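Quarter-end controls checklist: treasury and cash reporting
Cleltham office, second quarter. Completed Friday, July 9, 2021
Reviewer: Aranka Lengyel
2 min read

Scope: bank accounts, intercompany loans and the revenue cut-off for Flindar and Postonen. Fehr is reviewed separately. Ratings are Pass, Comment or Fail.

1. Bank reconciliations prepared and signed
Pass. All accounts reconciled to the ledger. Two items carried over from March are now cleared.

2. Dual approval on outgoing payments
Comment. A sample of 226 payments was tested. In four cases the second approval was recorded after release. The amounts were correct and the payees matched the supplier file. The payment system should block release until both approvals are held.

3. Bank mandates up to date
Fail. The Postonen mandate still lists a signatory who has left. Removal form to be sent to the bank and a copy kept with the mandate.
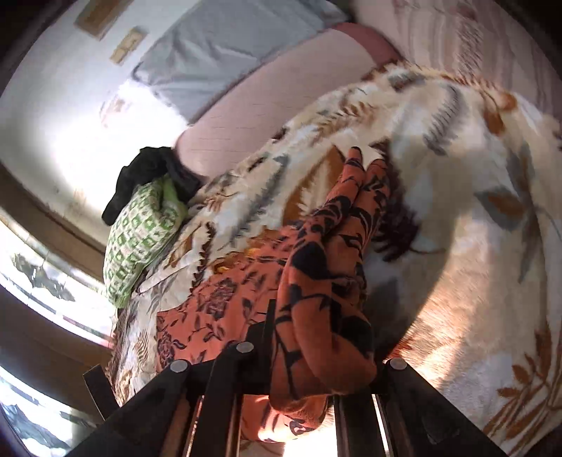

Orange garment with dark floral print, on a plush leaf-and-feather blanket.

4. Revenue cut-off
Pass. Despatch notes either side of the period end were traced to invoices. No sales were booked early. Credit notes raised after the close were read for returns belonging to the quarter; none found.

5. Intercompany loan balances agreed
Comment. Flindar and Postonen differ by roughly one day's interest. The two ledgers use different day counts. Agree one basis in writing and correct before the half-year figures are issued.

6. Covenant calculation checked
Pass. Recalculated from the management accounts. Headroom is lower than at the last review but within the limit. The spreadsheet has no locked cells; lock the formula rows.

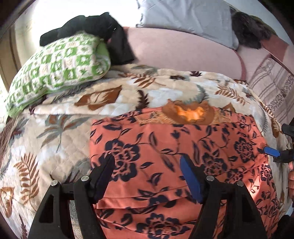 7. Forecast compared with actual cash
Comment. Receipts were ahead of forecast and tax payments behind. The tax difference is timing only. Commentary in the pack gives totals without explaining the movement.

8. Access to online banking
Pass. User list agreed to the staff list. Tokens held by named users. Daily limits unchanged.

Overall: Comment. Item 3 to be closed first. Items 2 and 5 will be retested at the next quarter end.

0 comments | 2 shares
Contact | Copyright 2021 | Back to top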